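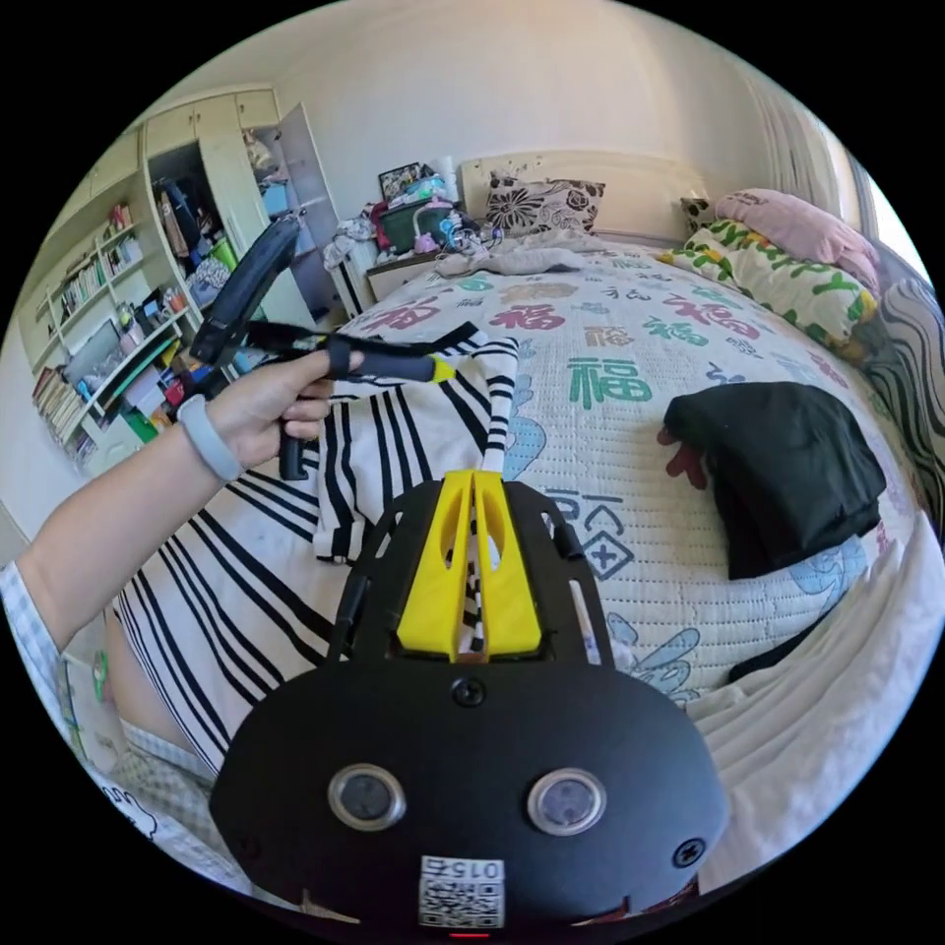 Should knit tops be folded or hung once they have been sorted on the bed?

Folding is recommended for knit tops of any weight, and hangers should be reserved for woven shirts.

Masasstead Household Forum: Clothing Care and Storage

linenroom_5
The guidance above is carried over from the March handbook. Members are invited to comment before it is revised.

quillback78
I must disagree in part. Lightweight striped jerseys keep their shape on a padded hanger, and the stripes remain straight. Folding leaves a crease across the chest.

Undano
The crease results from folding in half. Fold both sides toward the back, then fold up from the hem in thirds.

quillback78
That method is acceptable for drawers 60 cm wide. Mine are narrower.

linenroom_5
Noted. The revised text will permit hangers for light jerseys. Please also smooth the bedspread before folding, as a quilted surface makes it difficult to align hems.

Undano
I do not support the exception. Shoulders stretch on any hanger.

Posted 6 June 2025. Replies remain open.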